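Raili Nieminen has watched a robot hand reach for a paper cup more times than most people have bought coffee. She runs data collection at Kallex, where the job is to steer a two-fingered gripper by hand through small chores and save every attempt, so that a learning system can one day do them without her. "I trained as an engineer," she says. "My mother thinks I work in a café."

112 shares | 9 comments

The café confusion is fair. The current task is packing takeout orders, and the supply shelf holds cup carriers, lids and enough brown paper cups to cater a wedding. An operator's target is 70 good examples a shift. Orhun Güler, the fastest of them, once logged 126 and has been mentioning it ever since.

What makes an example good is a touchy subject. In the early months the team kept only the clean ones, with upright cups in tidy rows. The resulting model was superb with upright cups in tidy rows. "Then somebody bumped the table," Nieminen says, "and it stood there like a tourist at a ticket machine."

So now they make a mess on purpose. Cups start on their sides, mouths pointing every which way. Cardboard gets left lying out. Güler, who by his own account is neat at home, was bad at this. "My messes all looked the same," he says. "Raili went through a batch and told me I had a style."

They ended up with a list of 228 starting layouts, drawn up by Định La, who took to disorder with what Nieminen calls alarming talent. Operators get the next one on a screen and set the table to match. Fumbles are kept too, provided the operator recovers. A dropped cup that gets picked up again is worth more to her than a perfect run, a policy Güler considers a personal insult.

Much of the steering is done by the view from the wrist, which took him a while to like. "You lose your elbows," he says. "You're just two fingers and a cup."
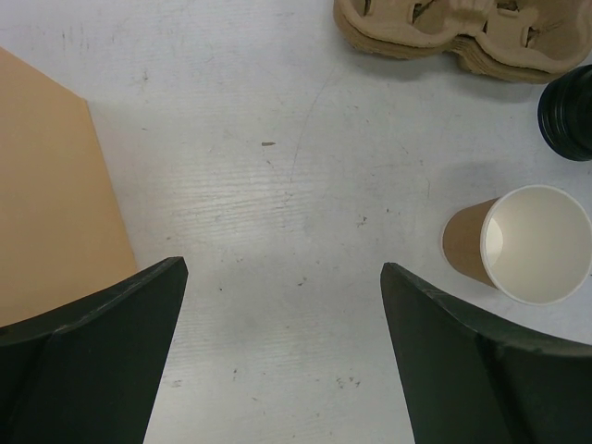 What comes after cups

Soup containers, probably in June. La has already started on the layouts. "With lids," Nieminen says. "I asked for lids on."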